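Section 4. Water Station and Guest Table

4.1 Placing the dispenser

This section applies to the bottle-top dispenser supplied with the Olau office set. Read all steps before lifting a full bottle.

1. Choose a level spot against a wall. A polished tile floor is suitable if the feet are dry when the unit is set down.

2. Leave a gap of 2 inches between the back of the cabinet and the wall.

3. Keep the front clear. Both taps must be reachable without moving a chair or a bin.

4. Plug the unit directly into a wall outlet. Do not use a power strip.

CAUTION: A full bottle weighs over 40 pounds. Two people should lift it.

5. Remove the seal from the bottle, wipe the neck, and lower the bottle onto the collar. Wait for the bubbles to stop before opening either tap.

6. Run each tap until water flows evenly, then discard the first 12 cups.

7. Store spare bottles low down and close to the dispenser. The space under a window may be used if the sun does not reach it. Small bottles can stand together beside the unit with a waste bin next to them.

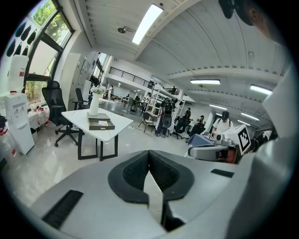
4.2 Setting up the guest table

The Vosuris table ships with the metal frame assembled. The top is packed separately.

1. Set the frame on the floor in its final position. Dragging it after the top is fitted may loosen the corner bolts.

2. Lower the top onto the frame and tighten the bolts by hand, then a half turn with the key.

3. Press down on each corner in turn. If the table rocks, adjust the foot at the low corner.

4. Place the drawer box near the middle of the top. The drawer must open fully without passing the table edge.

5. Put the guest booklet in the drawer, cover up. The drawer may be left open during visiting hours.

6. Stand the vase on the box. Use artificial stems only in this position. Water spilled from a vase will run into the drawer.

NOTE: Wipe the glossy top with a soft, damp cloth. Abrasive pads leave marks that cannot be polished out. Replacement tops are listed in the parts table under 1,755.

7. Roll the mesh chairs into place last. Keep cables away from the casters and off the route to any steps. 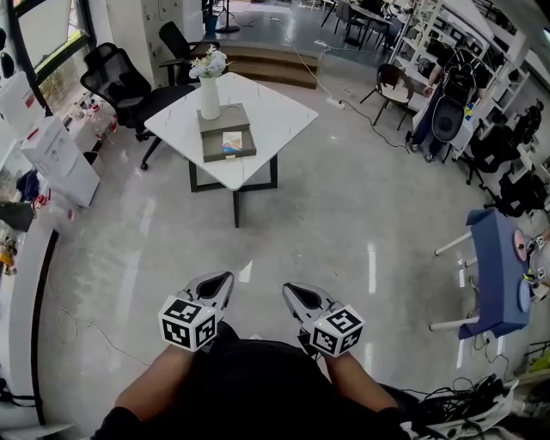 Comment left on this page by a reader at the Plolstead office: Step 6 should give a weight limit for the box. We used a heavy glass vase and the drawer began to stick by Friday. Moving the vase to the tabletop fixed it.

Reply: The limit will be added to the next revision. Until then, use a light vase and remove it if the drawer binds.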